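Vovmont Tabletop Kitchen Set

Version 3, revised March

Contents

Overview
What is in the set
Table layout
Item notes
File structure
Labels
Known problems
License
Changes

Overview

Vovmont is a collection of still pictures of small kitchen items placed on a gridded table. It was put together at Rirkthorpe for work on object placement: which item is in which cell, whether a container is open or closed, and what sits next to what. The set has 1,268 stills. Of these, 1,000 are in the main split and the remainder are in the check split. The two splits share the same table and the same grid but do not share layouts.

The items are ordinary household things. No food is cooked in the set.

What is in the set

Layouts are grouped into families by the largest item on the table. The rice cooker family has 400 stills. The other families are kettle, bowls, and cutting board. A layout is one arrangement of items; most layouts have more than one still, and all stills from a layout are kept in the same split.

The rice cooker family uses a short list of items: cooker, plate, lemon, ladle, measuring cup. A layout may leave out any of them except the cooker.

Table layout

The table is covered in brown kraft paper. Dark blue tape marks the cells. Columns are numbered from the left as seen from the near end, starting at 1. Rows are lettered from the near end, starting at A. The tape was laid by hand and the cells are not exactly square, so cell names should not be converted to distances without the measured corners in grid.csv.

An item that sits on a tape line is given both cells, with the cell holding the larger share of its base listed first. If the shares look equal, the lower row letter goes first. Items on the white side table are outside the grid and are not labeled.

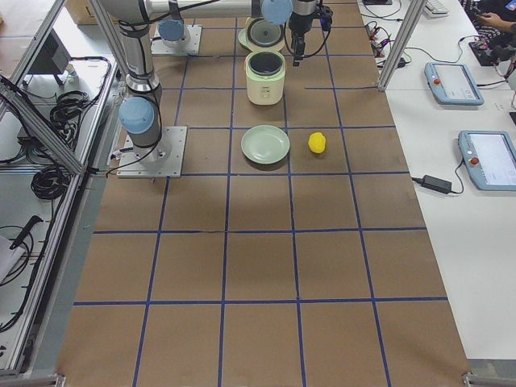

Fig. 1. Rice cooker family, lid open. Plate on a tape line in front of the cooker, lemon in the next cell to the right.

Item notes

Rice cooker. Small, cream body with a sage green rim and a hinged lid. Lid state is either open or closed; there is no label for a partly raised lid, and stills with one were removed. The label on the front of the body is not transcribed. The cooker counts as one item, lid included, and its cell is taken from the base of the body only. An open lid that reaches over another cell does not change the cell label.

Plate. Round, pale sage green. The plate is close in color to the cooker rim, and automatic masks sometimes joined the two when they were near each other. These were corrected by hand in version 2.

Lemon. Bright yellow. The label name is "lemon" and covers any lemon-shaped item in the set. Do not use it to tell real fruit from imitation. The shadow is not part of the mask.

Ladle and measuring cup. Both are labeled by the cell under the bowl or cup, not the handle.

File structure

stills/main/ and stills/check/ hold the pictures, one folder per layout.
masks/ mirrors stills/ with one mask file per item.
layouts.csv has one line per layout: layout number, family, split, items present.
labels.csv has one line per item per still.
grid.csv has the measured cell corners.

Layout numbers are not continuous. Layout 717 is the last number in use, and gaps are layouts that were dropped during review. The numbers were kept so that older notes still match.

Labels

Each line in labels.csv has these fields:

item: name from items.txt
cell_1: cell letter and number
cell_2: second cell, blank unless the item is on a line
state: open, closed, or blank
contents: empty, filled, or unknown
near: names of items in touching cells, separated by semicolons

The contents field for the cooker is set to unknown when the inside is too dark to judge. Plates are marked empty only if the full top surface can be checked.

Known problems

The kraft paper has soft shadows in places. They have no label and should be treated as background.

Yellow items near the edge of the lighting range lose detail on the bright side. Masks follow the visible outline.

The near rows are used less often than the far rows. A model trained only on the main split may learn to favor the far half of the table. The check split has the same lean, so it will not show up in the score there.

License

Pictures and labels may be used for research and teaching with credit to the Vovmont set. The scripts in tools/ come from the Zivska labeling package and keep their own license, included in that folder.

Changes

3: second cell field added. Partly raised lids removed.
2: plate and cooker masks corrected. Contents field added.
1: first release, rice cooker and kettle families only.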